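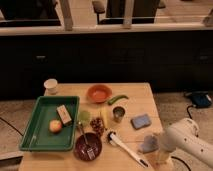

Tabletop cell at Penilier returns to its schedule after calibration work

31/08/2018 – Famstead has completed a planned maintenance visit to the tabletop handling cell at its Penilier site. The work covered the arm's mounting, the gripper, the cable runs and the calibration between the arm and the fixed camera that overlooks the table.

The cell was stopped at 2757 operating hours, a little ahead of the interval set in the site's maintenance plan. Staff had reported that the gripper was closing slightly to one side of small objects. The fault was traced to a mounting bolt that had worked loose at the base, which allowed the arm to shift by 2 millimetres under load. The bolt was replaced and all fixings on the base were tightened to the figure given in the manual.

Both gripper fingers were also changed. The old pair showed wear on the inner faces and has been kept for inspection. New fingers were fitted from stock held under part number 3245, and the closing force was set again from the beginning, as the procedure requires whenever a finger is removed.

Calibration followed once the mechanical work had been signed off. The table is laid with the site's standard mixture of kitchen items and food, chosen to give the camera a range of shapes, colours and surfaces. Shiny metal and glossy bowls are included on purpose, as reflections were a common source of error in the first months of use.
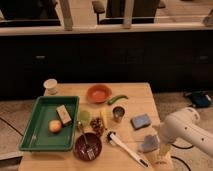
The Penilier cell, with the arm at the right-hand side of the table and the green tray at the left.

Positions on the table are checked against a printed plan kept in the cell's logbook. Objects that have been moved are put back before the next check begins, and any that have been replaced are entered by name and date. The arm is brought down slowly over the front of the table at reduced speed, and the operator compares the position given by the software with the position measured by hand.

Urs Brunner, who led the visit, said that the order of work mattered more than the time spent on any one step. "If the base is not sound, there is no point in calibrating anything above it," he said. "We had one visit last October where the two jobs were done the wrong way round, and the whole day had to be repeated."

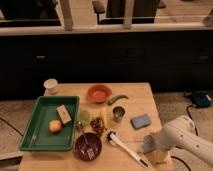
How often does the arm need to be calibrated again?
Famstead asks for a full calibration after any work on the base, the gripper or the camera bracket. Between visits, a short check lasting 60 seconds is carried out at the start of each shift, and a full calibration is ordered only if that check fails.

The visit also dealt with the cables. Those serving the arm were examined along their length for cuts and flattened sections, and the connectors were cleaned and seated again. No cable needed to be replaced. A recommendation to fit a low cover over the floor runs has been passed to the site office – the decision rests with Penilier, as the covers are not part of the service agreement.

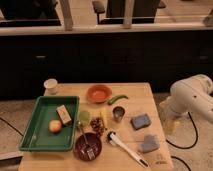 Oluwaseun Babalola welcomed the result but asked that the shift check be written into the logbook as well as the software, so that a slow drift could be noticed by anyone turning back a few pages. Famstead has agreed to add a column for this purpose when the logbook is next printed.

The same procedure will be used at the Isah site, where a cell of the same type is due for its first service in October. Sites wishing to order gripper fingers before then should do so through their usual service contact.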